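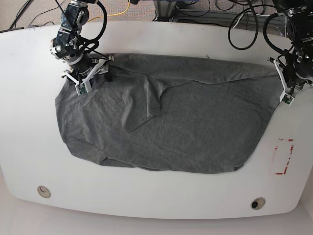 スキルケロ(Skirkero)は、普段着の洗い、しみ抜き、繕いを引き受ける衣類手入れの会社です。スーツや着物もお預かりしますが、件数がいちばん多いのは毎週のように着る服で、Tシャツ、スウェット、綿のシャツなどが中心です。グレーのTシャツ一枚でも、台に広げるとしわや折れがあちこちに出ます。品物はどれも平らに広げ、生地の傷みと縫い目のゆるみを見てから洗い方を決めています。

会社のはじまり
創業者のシュテファーニア・チエルニー(Štefánia Čierny)は、もともとホテルのリネン室で働いていました。シーツやタオルを扱ううちに、宿泊客から頼まれるボタン付けや裾のほつれ直しも受けるようになり、のちに独立して小さな店を借りました。開店当初の設備は洗濯機二台とミシン一台、物干し用の裏庭だけでした。雨が続くと仕上がりが遅れたため、最初の年の六月には、受付に「お渡しは晴れてから」と書いた紙を貼っていました。
現在は駅前の受付店と、川沿いの作業場の二か所で営業しています。裏庭の物干しは今も残っており、天気のよい日に麻や綿の一部を干しています。

会社概要
社名 スキルケロ(Skirkero)
代表 シュテファーニア・チエルニー
事業内容 衣類の洗い・しみ抜き・繕い、古着の買い取りと再販、手入れ教室の運営
会員数 2156名
昨年度のお直し点数 2308点
作業場の広さ 235平方メートル

事業の内容
洗いと繕いの部門は創業以来の主力です。襟ぐりの伸び、脇の小さな穴、袖口の擦り切れについては、直した跡を目立たせない方法と、色糸で見せる方法のどちらかを選んでいただきます。見積もりは無料で、お直しをしないと決めた場合も洗いだけでお受けします。
Cuteoは子ども服の部門です。名札の付け替え、膝当て、ウエストのゴム替えのほか、きょうだいで着回すための丈出しを行います。入園と進級の前は混み合いますので、早めにお持ちください。
Beaudoinは古着の店名で、お客様から買い取った服を洗い、必要な箇所を直してから並べています。値札の裏に、どこを直したかを書いてあります。直した箇所のない服には何も書いていません。
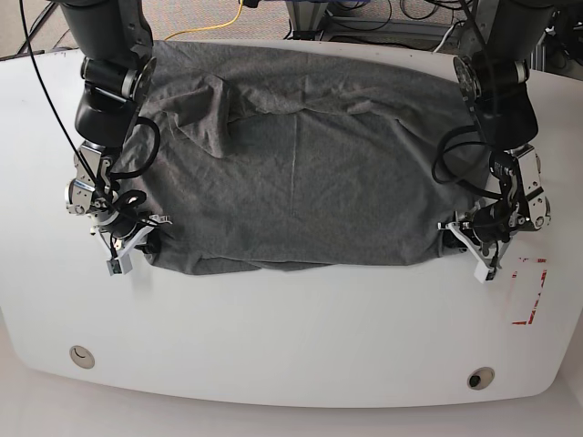
買い取りの対象は、綿、麻、毛の普段着です。下着と水着、名入れのある制服はお受けしていません。値段のつかなかった品物は、お返しするか、繕い用の当て布として引き取るかをその場で伺います。当て布にする場合は、生地の厚みと色ごとに分けて棚に入れます。棚には400種を超える端切れがあり、繕いのご依頼の際に手に取って選んでいただけます。

手入れ教室
Sastenは作業場の二階で開いている教室です。初級では、洗濯表示の読み方、しみの種類の見分け方、アイロンの温度、ボタン付けを扱います。中級は繕いが中心で、ダーニング、接ぎ当て、裾上げの順に進みます。材料と道具はこちらで用意しますが、直したい服がある方はお持ちください。午前の回は十時、夜の回は七時に始まります。定員は八名です。小学生は保護者の方とご一緒にお申し込みください。

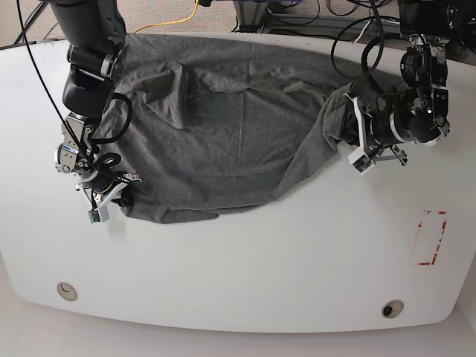
作業場の台については、見学の方からよく質問をいただきます。繕いの部屋では木の台に厚手のフェルトを敷き、針を使う仕事はすべてそちらで行います。検品と畳みには、手前の縁が丸くなった白い台が向いています。グレーの布を広げたとき、しわや寄った部分が白い天板の上で見分けやすく、角のない縁は生地が引っかかりにくいためです。教室の二階にも白い天板の台を置いています。

仕事の進め方
お預かりした品物には受付で番号札を付け、お渡しまで外しません。検品の結果は伝票に書き、穴やほつれが見つかったときは、手を付ける前にお電話かメールでお知らせします。洗剤は生地に合わせて四種類を使い分けており、香りの付いたものは置いていません。香りを残したくないというご希望が多かったため、柔軟剤もご指定のある場合だけ使います。
仕上がりまでの日数は、洗いのみで三日、繕いを含む場合は十日ほどです。毛織物の接ぎ当てはさらに日数をいただくことがあります。お渡しの際に直した箇所を一緒に確認し、三か月以内に同じ箇所がほつれたときは無料で縫い直します。

働いている人
洗いの担当が五名、繕いの担当が四名、受付と古着の店を兼ねる者が三名います。繕いの担当には、洋裁学校を出た者も、入社してから針を持った者もいます。新しく入った人は、はじめの半年を検品に充てます。求人は年に一度、春に店頭で告知します。

見学とお問い合わせ
作業場の見学は、教室のない日の午後二時から受け付けています。一度に五名までで、所要時間は四十分です。学校や団体でのお申し込みは、一か月前までに受付店へご連絡ください。作業場には駐車場がないため、駅前の受付店から歩いてお越しいただくことになります。品物のお預かりは受付店のみで行っています。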